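March 22, 2019

Progress on the gripper, which Joyce Rweyemamu has named Farkex over my objections. The linkage no longer binds at half travel. I re-drilled the pivot holes on the bench at Rustden, drove home with the parts in a sock, and had it closing square by dinner.

Then came the fun part, picking up household junk and putting it in a box.

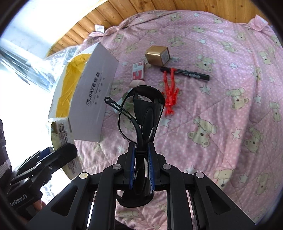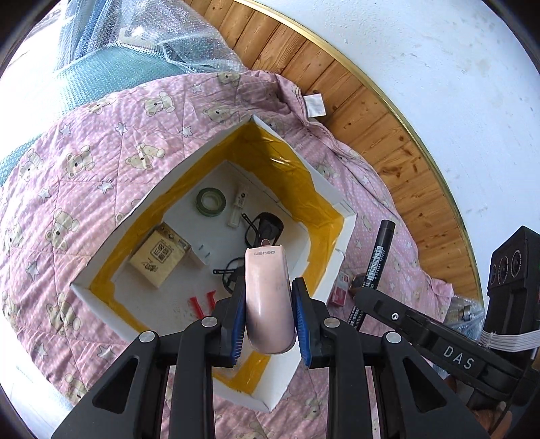 My test list has 73 objects on it, which seemed like a reasonable number when I was typing it and less so once I had to find them all. Flat things are still the worst. A pen is fine if you come at it across the barrel. A sheet of paper might as well be painted on.

The blue pads are a big improvement over what I had before, a strip of bike inner tube that made everything smell like a gas station. Bello Ezeani wants me to try softer ones. Bello also wanted me to try hot glue on the pivots last July, and I have the scar, so I'm taking this under advisement.

Squeeze is the next problem. I'm doing it all by hand for now, so the force control is me, and I get lazy after 5 or 6 picks and start crushing things like a man late for a bus. I want a spring in the handle with a hard stop. Salamatu Effiong has a drawer of springs at the shop, sorted by a system she won't explain, and says I can take two.

After that it goes on a motor. I've written 106 lines of code for this, most of them comments telling me to fix the other ones. The servo twitches when I plug in the laptop charger, so there's a grounding problem somewhere, and I have a strong suspicion it's the connector I was proudest of.

If anyone has a source for shoulder screws in small quantities, let me know. The cheapest place I've found wants to sell me 866.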